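Prillska Long-Reach Pliers Set: Two Months of Fishing Things Out of Other Things

Home » Workshop » Hand Tools » Reviews

Posted Wed 3 November by Roald Viklund

My house was built by people who believed in gaps. There is a gap behind the radiator, a gap between the tub and the wall, and a gap under the kitchen cabinets that has been eating bottle caps since before I moved in. I have owned a lot of things meant to get objects out of gaps. Most of them are now in the gaps.

So when the old Wuro pliers finally gave up (the pivot went, then one of the handles went in sympathy) I bought the Prillska long-reach set. You get 2 pairs in a canvas roll, one straight and one bent, plus a card telling you to register them. I didn't register them. I don't want a relationship with pliers.

First impressions

The roll smells like a tent. It has a strap that closes with a snap, and the snap is stronger than the stitching holding it on, so you can guess how that ended. Mine now closes with a rubber band off some broccoli.

The pliers themselves feel good right away. The pivot is smooth without being sloppy, and the spring is light enough that my hand didn't ache after an evening pulling staples out of a chair seat. My last set had a spring you could have used on a garage door.

The grips are a shade of orange I would call urgent. Ghazala Rizvi, who lives across the hall and borrows things, likes the color because she can find them at the bottom of her bag. I'd like them a little less findable at the bottom of her bag.

What I used them for

The chair came first. It has a drop-in seat that someone had recovered three times without removing any of the earlier attempts. The straight pair got under nearly every staple once I'd lifted a corner with a screwdriver. Where a staple had snapped off flush, they slid right over it, and I went back to swearing and the side cutters.

Then the sink. The pop-up stopper rod had come off its clip in a space designed for the hands of a seven-year-old. The bent pair got in there on the second try, and I had the clip back on before the podcast ended. With the Wuro I would have taken the trap off, lost the washer and gone to bed angry.

I also retrieved a hearing aid battery, a guitar pick and most of a pencil from the floor vent. I don't play guitar.

What I don't like

The tips. They meet nicely when you close the pliers gently, but squeeze hard and they start to spread at the very end, so small wire rolls right out. 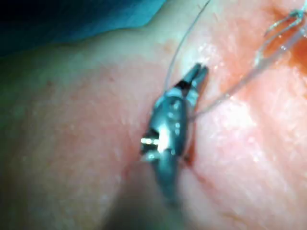

Radomír Rusnák, who fixes clocks and has opinions about this, says any long jaw will do it if you lean on it and that I should stop leaning on it. He's probably right. I'd still like the option of leaning.

The finish on the bent pair has already worn off near the joint, and after one damp weekend in the shed in May weather (it was September, but you know the kind) I had a freckle of rust. A wipe of oil took care of it. I now keep them indoors, in the drawer with the takeout menus.

There's also the matter of teeth. The straight pair has fine ones and the bent pair has coarse ones, and I'd have swapped them. Coarse teeth chewed up the chrome on the stopper rod before I thought to wrap it in tape.

Compared with the Plellis

I borrowed a Plellis pair from In-ho Um at work to be fair about it. They grip harder and the tips stay put. They're also heavier, and the handles open so wide that I couldn't work them behind the tub at all. If you do most of your jobs at a bench, get those. If you do them lying on a bathroom floor with your cheek against the tile, get the Prillska.

Verdict

Four out of five. I took half a point off for the tips and half for the snap. The broccoli band is holding up fine.

Comments (1)

Tumelo Pillay: Same snap problem here, mine lasted a week. Does the bent pair fit behind a washing machine or is it too short?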